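Project report, Group 4 - Evaluation of the Plisari suturing practice kit
Eimear Cronin, Brunello Serra
29 Oct 2020

1. What we were asked to do

Look at the Plisari kit (sold by Nikura) and say if the department should buy it for the robot skills module. We had it on loan. The kit is pads, thread, needles, a bottle of fake blood and a login for their scoring software. You bring your own robot - we used the two-armed one in the Morgan lab, which the kit says it supports.

Budget limit was given to us as 98 pounds per student. Kit comes in under that but only if the pads are shared, see section 4.

2. Setup

Took longer than it should of. The quick start sheet skips the clamp step completely, Brunello found it in the full manual on page 56. Without the clamp the pad creeps when you pull the thread. Once fixed it was fine all the way through.

Calibration is per arm. Do both even if you plan to drive with one, the software won't log anything otherwise. Eimear lost her whole first run to this.

3. Tests

Two cuts per pad, parallel. Close the first with interrupted stitches, then start the second. Black thread throughout, the kit also has a blue one but it was harder to see on screen. We both did the full set, 17 runs in total, swapping over when hands got tired.

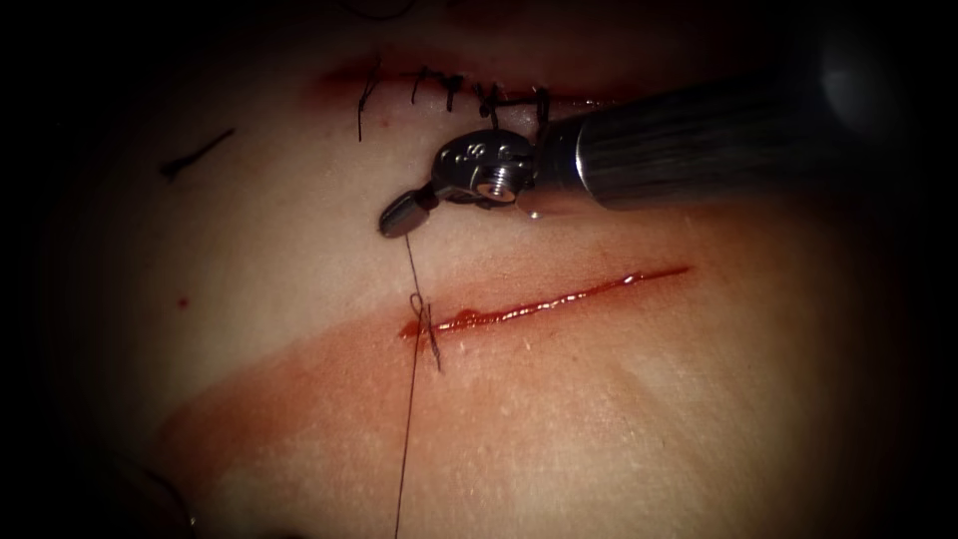

Knots were the slow part for both of us. Throwing the first loop is OK, it's keeping tension while you bring the second one down. No force feedback on our setup so you judge it by eye from the thread. Eimear pulled too hard on early runs and the pad tore at the edge of the cut. Brunello went the other way, loose knots, gaps. Both got better.

Pad material - good. Holds a stitch, does not crumble. The fake blood is runny and stains, and the stain doesnt wash out. Fine for realism, annoying if you want to use the pad again.

4. Problems

Scoring software marks you on time and path length only. Nothing about spacing or how even the bites are. A fast messy closure beat a slow tidy one in our runs, which is the wrong lesson for first years.

Thread runs out before the pads do. We asked Nikura about extra reels, they said December.

We also wanted to compare with the Drakent pads but they didn't arrive in time. Left out.

5. Recomendation

Buy the pads and thread, one pad between two students. Skip the software licence and have a demonstrator mark the closures by hand using the sheet in appendix A. Raw logs are in the shared folder, the early ones have the wrong arm labelled, we havent fixed that yet.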